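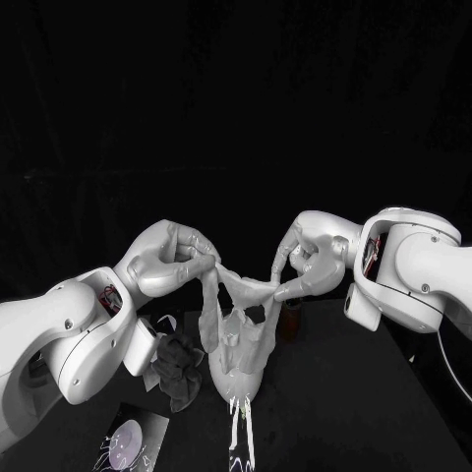

Both hands pinching the thin pale material by its upper corners, black cloth behind.

Setting Up and Running the Two-Arm Balloon Exercise

Flunville Robotics Club, student project notes
Last edited Dec 23, 2024

These notes cover the balloon exercise from start to finish. It is the third exercise in the club's two-arm series, after cup stacking and towel folding. You should have finished both of those and know how to start, pause and stop the arms in Dultero. If you have not done the stop drill this term, do that first.

The exercise has three parts: hold thin material between two hands, gather it at the neck of an inflated balloon, and bring a pair of scissors into a two-handed hold. Each part is recorded as a separate episode. A team of two can get through a full set in one club meeting if the table is laid out before they begin.

What you need

- The two-arm station, with both hands mounted
- Black table cover and black backdrop
- One gray towel
- White balloons, plus spares
- Scissors with yellow handles
- The dark printed card with the pale circle
- A clear plastic strip
- Masking tape and a marker for the layout sheet
- The Polishchuk logbook (green binder, on the shelf over the charger)

Use the yellow-handled scissors from the Brakus kit. The black-handled pair disappears against the backdrop, and we lost most of a set in June that way. Count them back into the kit when you are done.

Step 1. Prepare the table

Pull the backdrop down until no wall shows. Small folds in the cloth are fine. Wipe the table and look for tape left by the last group.

Lay the towel left of center and leave it crumpled. Do not smooth it out between episodes. The towel is there as clutter, and a flat towel every time gives you a set that is too easy. The card goes on the left too. You may lay it flat or stand it up, but write down which.

The balloon goes between the arms, a little to the right of the towel. Run the clear strip forward from the balloon toward the front edge of the table. It picks up a lot of glare. Turn the lamp until you can still make out the edges of the balloon on the monitor, then leave the lamp alone for the rest of the set.

Step 2. Check the cables

Each arm has thin white cables that hang beside it. With the power on and the arms paused, follow each one with your eyes from the wrist back to the base. You want a loose curve with no loop around an elbow. Move each arm through its full reach at the slowest setting and look again. Anything caught on the table cover has to be freed before you record.

The wrist housings have openings with wiring inside. Keep tape, string and loose balloon pieces away from them.

Step 3. Set the speed and the grip

In Dultero, open the station profile and pick "soft items." Speed is capped at 15 percent for this exercise. The pinch setting starts at 200. Those numbers are our own scale and mean nothing on another machine, so don't copy them to the single-arm bench.

Close each hand on a scrap of the material before you try the real thing. If the scrap slides out, go up in small steps. Stop at 900 – above that the fingertip pads wear out fast and we only have one spare set.

Step 4. Practice the approach

Run the arms toward each other over the table with the scissors in the right hand and nothing planned for the left. Bring them close, hold, and back away. Do this until both partners agree on the words you will use. We use "closer," "hold" and "out." One person drives and the other watches the gap between the hands, never the monitor.

The person watching keeps a hand on the stop button the whole time. Fingers stay off the table while the arms are live, and that includes reaching in to fix the towel.

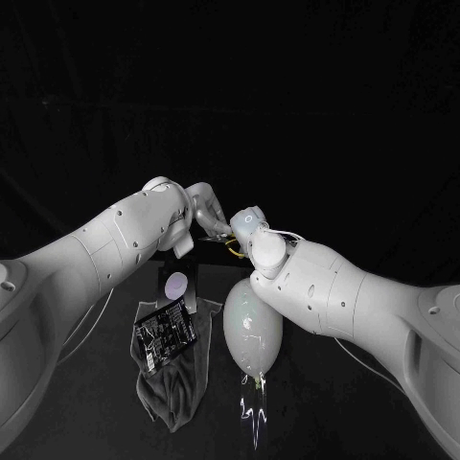

Step 5. Pinch and lift the material

Start with both arms out wide. Bring in the left hand first and pinch with the thumb and index finger only. The other fingers should be out of the way. Then bring in the right hand and take the other corner at the same height.

Lift both hands together. Let the span sag a little. New drivers tend to pull it tight, and then one corner slips and the episode is over. Hold for a slow count, then lower.

Step 6. Gather the neck

Move the hands toward each other until the fingertips almost meet, keeping the balloon below them. The left thumb presses from the near side. One long finger of the right hand hooks over the front, and the others curl underneath.
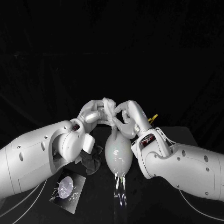

Gathering: the white material bunched between the fingertips, with the egg-shaped balloon just below.

Go slowly here. The two hands block each other's view, and the overhead monitor lags. If you are not sure where a fingertip is, say "hold" and look at the real hand. End the episode while the material is still held, so the release can be recorded as its own clip.

Mark the episode in the logbook as clean, slipped or stopped. A slipped episode is still worth keeping. Please do not delete them.

Step 7. Two-handed scissors hold

The right hand takes the yellow finger loops and the left hand steadies the metal part near the pivot. The point faces down and to the left, toward the towel side. Keep it off the balloon side at all times.

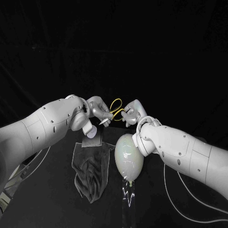

Scissors hold, left hand near the pivot and right hand on the yellow loops.

For this exercise you hold the position and return. There is no cutting. Cutting is exercise four and needs the lab supervisor in the room.

Step 8. Finish up

Park both arms, power down, and wait for the fans to stop. Put the scissors back in the Brakus kit. Copy the episodes to the club drive in a folder with your team number, and write the total in the logbook. Our best set so far had 46 episodes marked clean.

If a balloon goes soft between episodes, swap it and note the change. Throw the old one away in the covered bin.

Comments (4)

wristcam: Does the card have to be the one with the circle? Ours is bent at one corner.

flunville_robotics: A bent one is fine. Keep the same card for the whole set.

slowpinch: We had trouble with step 5 until we matched heights by taping a mark on the backdrop. Took the tape down before recording.

team_dumpling: Could you add the lamp position to the layout sheet? We spend the first part of every meeting hunting for the glare spot.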